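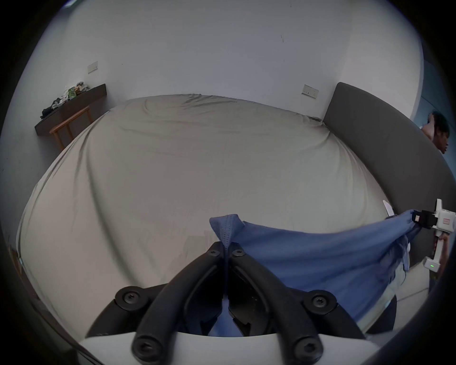
Im April war ich beim offenen Nachmittag von Stener, und eigentlich wollte ich nur kurz reinschauen. Daraus wurden dann fast drei Stunden — und ich hätte noch länger bleiben können!

Stener arbeitet am Projekt Delldale, in dem Roboter den Umgang mit Wäsche lernen sollen. Klingt banal, ist aber offenbar richtig knifflig. Ein Becher behält seine Form, ein Stück Stoff sieht nach jedem Anfassen anders aus. Tülin Öztürkmen, die den Nachmittag geleitet hat, erzählte uns, dass bisher 1516 Durchgänge mit Handgreifern aufgezeichnet wurden, davon 300 nur mit Bettwäsche und Handtüchern. Gearbeitet wird in ganz normalen Wohnungen (im Labor liegt halt nie so viel herum wie bei mir zu Hause).

Natürlich durften wir auch selbst ran. In jeder Hand ein Greifer, vor mir ein Hemd, und dann bitte ordentlich zusammenlegen. Puh! Die Finger schließen viel feiner, als ich dachte, aber einen Ärmelsaum zu erwischen, ohne gleich das halbe Hemd mitzunehmen, das dauert. Mein Nachbar war nach 164 Sekunden fertig, ich habe irgendwann lieber nicht mehr auf die Uhr geschaut.

Gekommen waren etwa 700 Leute, darunter viele Familien. Der nächste Termin ist für den Herbst geplant, dann zusammen mit Sastex. Anmelden kann man sich direkt bei Stener, der Eintritt ist wieder frei.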